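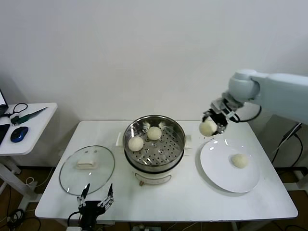

¿Por dónde se empieza el presupuesto de una célula robótica?

Por la tarea, escrita con todo el detalle que podáis, y solo después por el catálogo. Si empezamos por el brazo, que es lo que a todos nos apetece mirar primero (¡y a mí la primera!), acabamos pagando alcance y carga que luego no usa nadie.

Apuntes de la unidad 4: planificar la compra de equipos

En clase trabajamos con la tarea de pasar bollos al vapor de la bandeja a un plato, que parece cosa de niños y da para mucha hoja de cálculo. Conviene separar tres partidas desde el principio: el brazo, lo que va en la muñeca y todo lo demás. Esa última es la que se olvida siempre: mesas, regletas, cables de repuesto, el puesto del portátil, la vaporera, el plato y, claro, los propios bollos, que también se gastan.

En el caso Bridside que os repartí en abril, la oferta de Druvow para la pinza era de 2.093 euros, y la de Tranditico salía más barata pero sin cableado ni soporte. Comparad siempre con las mismas líneas, por favor, aunque haya que llamar al proveedor y ponerse un poco pesado.

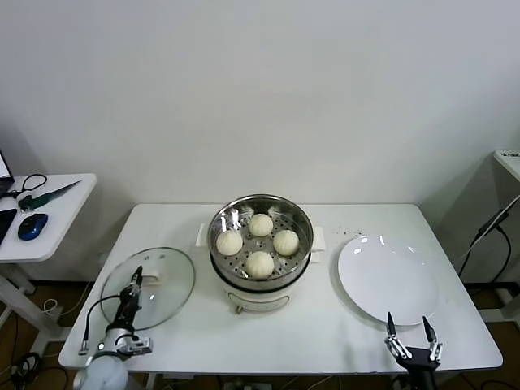
Fig. 2. Vaporera con cuatro bollos, plato vacío, mano de varios dedos y pinza paralela.

Mano o pinza es la pregunta que más sale en tutoría. Masanobu Kubo, en la charla que nos dio, recomendaba presupuestar las dos opciones por separado y reservar un 10 % para repuestos; Ayane Kinoshita prefiere subir esa reserva hasta el 20 % cuando hay dedos articulados. Yo me quedo con la cifra de ella, aunque en el examen os acepto cualquiera de las dos si está bien razonada.

Para la próxima sesión: rellenad la plantilla Imai con vuestra propia tarea, con precio, plazo de entrega y vida útil de cada línea. Traedla impresa, que luego la corregimos entre todos.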